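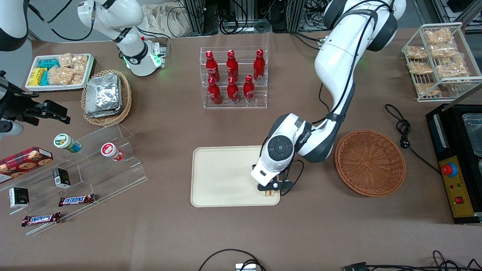 Trokach Ferry

By Branislav Gajdoš
Last revised: December

The Trokach Ferry is a passenger ferry and sightseeing cruise service on the lower Trokach, a tidal river that meets the sea below the resort town of Droltside. It consists of two quite different products sold under one name: a short crossing between the Droltside landing and the hamlet of Far Bank, and a longer excursion downriver to the estuary and back. The operator, Jedeveo, advertises the pair as "the oldest ferry still sailing" and dates the service to 1661. Neither part of that claim has held up well under examination, although it continues to appear on tickets, signs and a good many travel websites.

Route

The crossing covers 800 meters at high water and somewhat less at low water, when the boats use an outer pontoon on the Far Bank side. Published crossing time is nine minutes. In practice the time depends on the tide, and boats leaving against a strong ebb follow a long curve upstream before turning in toward the landing. The brochure describes this curve as "the historic pilot's line." No chart or sailing direction showing such a line has been produced, and the boats take it only when the current requires it.

The excursion leaves from the same landing and runs down the south channel as far as the outer sandbank, where the boat turns. Passengers do not go ashore. Brochures promise seals, which are present on the bank for part of the year, and "views of three counties," a phrase that has puzzled local readers for a long time. Only two counties touch the estuary. The third would have to be seen over a ridge higher than the boat's mast.

History

The founding date

The year 1661 comes from a single line in a manor account book, which records a payment to an unnamed man "for the boat at Trokach." The entry does not say that the boat carried passengers, that it crossed the river, or that it was there the following year. It could as easily refer to a fishing boat or to the repair of a barge. The account book was first linked to the ferry in a souvenir booklet sold at the landing, and most later writers seem to have copied the booklet without looking at the book.

Firm evidence for a ferry begins much later. A printed table of tolls survives for foot passengers, sheep and handcarts, and a court record from the same period concerns a ferryman who refused to cross after dark. Both documents treat the ferry as an ordinary fact of life, so it had probably been running for a while. How long is anybody's guess, and the guesses in print vary by more than a century.

Stankevičius ownership

The modern service owes most of its shape to the Stankevičius family firm, which bought the landing rights from the town and replaced the rowed boats with motor launches. Stankevičius also started the estuary excursion, first as an evening sailing for hotel guests and later as a daytime trip. Its records are the best source for the ferry's working history. They are also less romantic than the version told on board. The logbooks show long winter closures, two seasons in which no boat ran at all, and a period when the crossing was covered by a hired bus going the long way around by the upstream bridge.

These gaps matter to the "still sailing" claim. Supporters of the claim argue that a seasonal service is still a service. That is fair enough for a winter break. It is harder to stretch the argument over two full years, and harder again over the bus.

Jedeveo

Jedeveo took over the landing, the boats and the Stankevičius name plates, and ran the business under the old name for one summer before adopting its own. The company has spent real money on the service. The pontoons are new, the ticket hall has been rebuilt, and the crossing now runs every half hour in season, where it used to run on demand. It has also raised the single fare several times, and residents of Far Bank have complained that a boat they once used for errands is now priced as an attraction. A residents' pass was introduced after these complaints. It is valid before 10 a.m. and after 6 p.m., and so does little for anyone who needs to cross in the middle of the day.

Fleet

Two boats are in regular use, with a third held as a spare.

The larger, the Droltside Belle, is licensed for 107 passengers and works the excursion. Publicity material calls her a "classic river steamer." She has never had a steam engine. The funnel is a dummy fitted during a refit, and it houses a ventilation fan and the loudspeaker used for the commentary. Her diesel engine is a later replacement, and the builder's plate that visitors are invited to inspect belongs to the hull only.

The smaller boat, the Far Bank, handles the crossing. She is open at the stern with a covered forward cabin and takes bicycles at the crew's discretion. Older guidebooks name her as the original Stankevičius launch, but the dimensions given in the firm's logbooks do not match hers, and the original launch was most likely sold or broken up.

The spare has no name board and is seldom photographed.

Punctuality and passenger figures

Jedeveo reports that 91 percent of crossings leave on time. The figure is accurate as far as it goes -- but it counts only crossings that leave. Sailings canceled for wind, low water or lack of crew are left out, and so are those merged with the next departure, a common event in the quieter months. The company has not published a number for cancellations. It has said that weather cancellations are "outside any operator's control," and that is true of the wind, if not of the way the figure is presented.

Annual passenger totals should be read with similar care. A return ticket is counted as two passengers, an excursion ticket is also counted as two on the grounds that the boat goes out and comes back, and a combined ticket appears to be counted as four. Comparisons with the Stankevičius years, when each ticket was one passenger, are therefore close to meaningless. They are made in most of the company's press releases anyway.
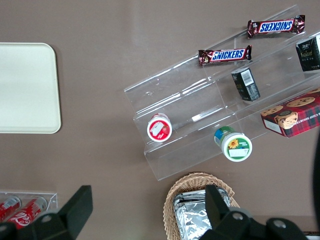

Jairo Cáceres objected, in a letter printed in the Droltside visitor paper, that critics of the ferry were holding a small boat company to a standard they would never apply to a big cruise line. Every line afloat rounds up, the letter argued, and a visitor who has had a pleasant hour on the water has lost nothing by being told a wrong date. It went on to say that the 1661 entry "may well be the ferry, and until somebody finds a better boat it is the one we have."

The letter has been widely quoted in Droltside and represents a common local view. Its weak point is that the date is used for more than decoration. The ferry's supposed age was put forward in support of a successful request for reduced harbor dues, and it was mentioned again when a rival operator asked for a berth at the same landing and was turned down. In both cases the age of the service was accepted without a check of the account book.

The "oldest ferry" dispute

Several other ferries claim to be the oldest in operation, and some of them can show charters, leases or toll records that go back further than anything at Trokach. Jedeveo has adjusted its wording over time in response. "The oldest ferry" became "the oldest ferry still sailing," then "the oldest ferry of its kind still sailing." The company has not said what kind is meant. A spokesman once suggested it referred to tidal crossings with a sightseeing extension, a category in which the Trokach Ferry may be the only entry.

Historians who have looked at the matter tend to settle on a modest position. There has been a boat for hire at or near the Droltside landing for a long time, with interruptions, under several owners, and using a number of different landing places. Whether this amounts to one ferry or a series of them is partly a question of definition. Nothing now in service -- boats, pontoons, ticket hall or timetable -- is older than the Stankevičius period.

Visitor experience

Reviews of the crossing are generally good and generally short. It is a brief boat ride with a fine view of the waterfront, and few people ask more of it. The excursion divides opinion. Passengers praise the crew and the seals in season. Complaints center on the recorded commentary, which cannot be heard at the stern, and on the upper deck, sold at a supplement as "premium open seating" even though the benches are the same as those below and there is no shelter from rain.

Tickets bought online carry a booking fee that is not charged at the landing. The website warns that sailings "regularly sell out," but advance booking is rarely needed outside the summer holidays, and walk-up passengers are usually carried on the next boat. Far Bank has a pub, a bus stop and a footpath along the old sea wall. The last return crossing is timed for 6:40 p.m. in season and should be confirmed with the crew before leaving the boat, as the posted timetable on the Far Bank side has been out of date more than once.

Related articles

Droltside
Far Bank sea wall
Trokach estuary
Stankevičius launches
Disputed "oldest ferry" claims
Dummy funnels
Harbor dues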